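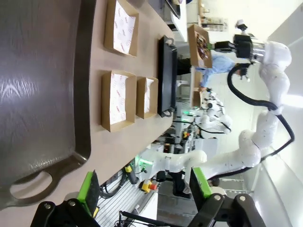 Wrist view, two arms and the boxes. The view is turned a quarter, and the policy gets it that way too.

Thread on what we changed in the control stack for the box handling task. Mostly software, mostly boring, but a few people asked after my last post.

Short version of the setup: wrist cameras plus one fixed camera. The policy outputs chunks of end effector poses plus a gripper width. A planner called Fevik sits between the policy and the joint controller and decides whether a chunk is safe to run.

First problem was arm-to-arm clearance. We used to check each arm against a static model of the other one, refreshed once per chunk. With both arms over the same table that's too stale. You get a valid plan against a pose the other arm left a while ago.

Now both arms publish their full planned chunk, and Fevik checks them against each other in time. If they conflict, the one with the lower priority holds at its last safe waypoint. Priority goes to whichever arm has something in the gripper.

Wilson Puma wrote the time-indexed checker. It runs in 8 ms on the machine we have, down from 60. Most of the gain came from throwing out link pairs that can't reach each other.

Second problem: handovers. Paper food boxes are bad for this. The walls flex, so the gripper width reading drifts with no real slip, and our old slip detector fired all the time.

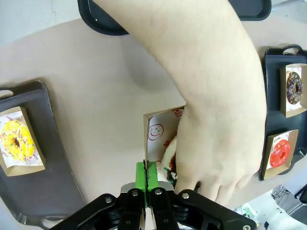 The release logic used to be a width threshold. Now it needs 2 things to agree: a change in external force at the wrist, and a hand mask overlapping the box in the wrist camera. Either one alone does nothing.

The hand mask is a small segmentation model Britta Kramer trained. It's fine on bare hands. It's worse when a sleeve comes down over the knuckles. More data for that is on the list.

Once both signals agree we open slowly, over about half a second, and keep watching force. If it drops back to zero early, we close again. I'd like to make that part learned at some point. For now it's a state machine and I can debug it.

Third thing is time sync. The wrist cameras and the fixed camera were not on the same clock. The offset was small but it wandered, and the policy was training on pairs that didn't match.

We moved everything to hardware timestamps and drop any frame set with more than 20 ms of spread. We lost some data. Validation loss got better anyway.
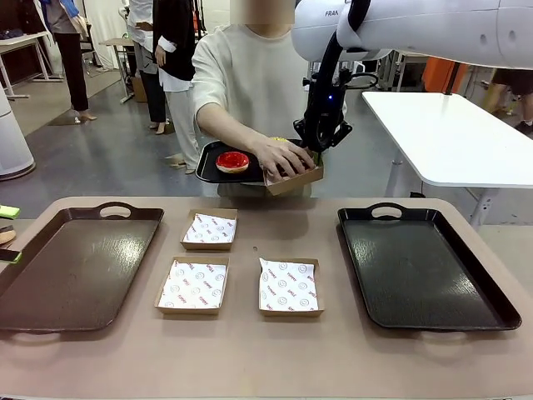
Fixed camera, with the gripper over the box and a donut on the tray.

The fixed camera has its own trouble, glare on the dark trays. Depth has holes where the overhead light reflects, and the tray rim comes out broken. We stopped using depth for trays and fit a rectangle to the color mask.

Tooling: all of this gets logged to Triltus and replayed there. You can scrub both arms and every camera on one timeline and see which check blocked a chunk. I should have built that first.

Not solved: two boxes side by side with the walls touching. The grasp proposals like to put a finger in the gap even when there isn't one.

Planner config and the sync script go up in the repo this week. The checker needs cleanup before I post it.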